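5.2 Working rules for the two-arm bench

The Cimthorpe lab sheet had 4 rules for a single arm. We rewrote it for two arms sharing one space. Each arm is held to a slow speed setting until its path has been run once without a part. Only one student gives commands, and a second stays at the stop button. Hands stay outside the black metal frame while either arm is powered. Cables are checked before each session. We logged 44 sessions under these rules. 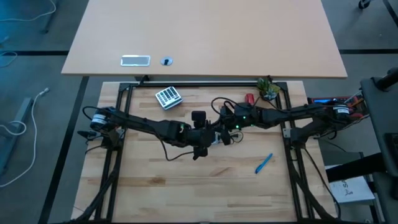
Malcolm Sowerby replied that the speed rule should give an actual number, or each group will read it differently.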